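The Blöndal swords are finally coming out of the vault

I have been waiting on this one since I was in my twenties, so forgive me if I get a little excited. The Trurside museum is putting the Blöndal collection of edged weapons on public view in February, and I got to spend a morning with it before the cases were closed up. It was a very good morning!

If you don't know the story, the collection was put together by a shipping clerk who had no money to speak of and a terrific eye. He bought at farm auctions and house clearances, mostly things the big dealers had passed over because the scabbard was gone or somebody's uncle had cut the blade down. After he died the whole lot went into storage with the family and stayed there. His grandson, Aksel Blöndal, told me he was allowed to look at the swords once a year as a kid, at Christmas, with his hands behind his back.

There are over 300 pieces in all, and the museum has room for 30. That must have been a painful list to draw up. I saw smallswords with chiseled steel hilts, a pair of hunting hangers with stag grips, and one huge, ugly, wonderful boarding cutlass with a figure-eight guard that still has most of its old black paint. The smallswords will get all the attention, and fair enough, but I kept drifting back to the cutlass. Someone scratched a tally on the inside of the guard, 16 little strokes, and we stood there guessing what it was for (my bet is paydays).

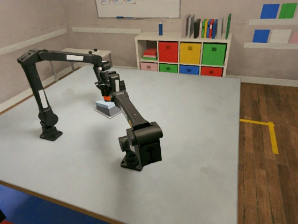

A computer-rendered view of two robot arms mounted on a table.

Ditte Bjarnason did the conservation work, and I liked her approach a lot. She left the old patina alone wherever it was stable, and took off only the active rust. On one of the hangers you can still see where a previous owner went at the blade with a wire wheel, and she hasn't tried to hide it. "It's part of what happened to it," she told me. The grips gave her more trouble. Three of them had the silver wire coming away from the wood underneath, and she wouldn't use modern glue on any of them, so that was weeks of winding by hand.

The piece I'd drive a long way to see is a rapier with a swept hilt and a blade signed on both sides of the fuller. The signature has been argued over in collector circles for years, mostly by people working from one blurry photo in an old Dokow auction catalog. Well, now they can go look at it. I did, with a loupe, and I'm leaning toward a later copy of a well-known mark, done by someone who could cut letters but maybe not spell. The blade itself is lovely either way. It's stiff and narrow, with a hollow-ground section toward the point, and it still fits its hilt without a rattle.

I do have one gripe, and it's the labels. They're short, and a couple of them skip the overall length and weight, and those are the first things I want to know about any sword. Aksel says there will be a printed handlist at the desk with full measurements. Ask for it when you buy your ticket.

After Trurside the swords go on to Fakham for the summer, where the gallery is bigger and the hangers will be joined by their belts and frogs, which aren't ready yet. The doors here open at 10 in the morning, and the sword room is upstairs at the back, past the clocks.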